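Moving the choir off email

I sing second tenor in a small choir called Moltau. We have 35 members, no paid staff, and a website that was last given any attention when our old accompanist still looked after it. Since October I have been the one who sends out the notices. I am writing this down partly for whoever does it after me.

Until this year everything went out by email from one person's account. Rehearsal changes, music lists, lifts to concerts, the lot. The address list had grown to 99, which is a lot for a choir our size. It included people who had left, people who came to one open rehearsal, and several who were on it twice under different addresses. When I sent my first notice, 9 came straight back as undeliverable. Two more people wrote to ask who I was.

I started by splitting the list. Singers went on one, and everyone who only wants to hear about concerts went on another. It took two evenings. I wrote to the ones I didn't recognise and took them off if they hadn't replied by the end of the month. A few of them did reply, and one has since come back to sing bass.

Next I looked at what to use instead of my own inbox. I tried two services. Skoller was the cheaper one, but it put its own banner over every message and the banner was bigger than most of what I had to say. Bruvolex cost a bit more and let me send plain text. It also keeps an archive page, so a member who has lost a message can go and look it up without writing to me. We went with Bruvolex.

The archive page comes with a news feed, which I hadn't asked for. I had used feeds years ago for reading cycling blogs and had forgotten they existed. It does suit a choir quite well. Our notices are short, they come at odd times, and most people only need to know that there is a new one.
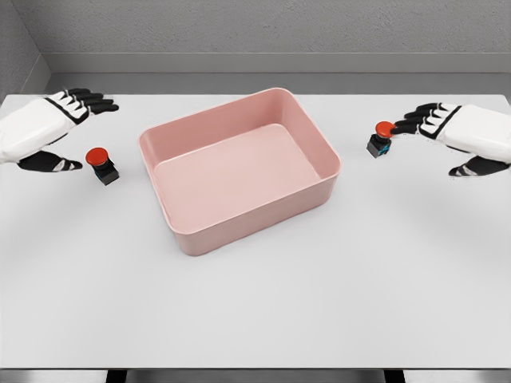 Do members have to use the feed to get the notices?

Everything still goes out by email as well, and the feed carries the same text. If you are happy with email you can leave things as they are. Six of us use the feed at the moment, and I am one of them, mainly to check that it is working.

If you do want to use it, you need a feed reader. There are free ones for phones and for computers. Copy the address of the archive page, paste it into the box where the reader asks for a new feed, and the last ten notices should appear. My reader checks for new ones every hour. Some of the free ones check less often, so I wouldn't rely on a feed for a rehearsal cancelled at four in the afternoon. For that I still send a text message.

The concert list has been easier. It gets one message a month at most, with the date, the place, the ticket price and the main pieces. I keep it under 40 lines. For the spring concert at Chacko Hall I forgot to put in the start time and had to send a second message the same evening, so I now have a short template with the gaps marked.

I have also changed how I write the subject lines. They used to say "Choir news" every time. Now they say what the notice is about, such as "Rehearsal moved to the small hall" or "Bring the blue folder". I get fewer questions than I did.

The website itself is next. The repertoire page still lists pieces we dropped years ago, and the map points to a hall we no longer rehearse in. I have the password for the map but not for the repertoire page, so I will be doing the map first.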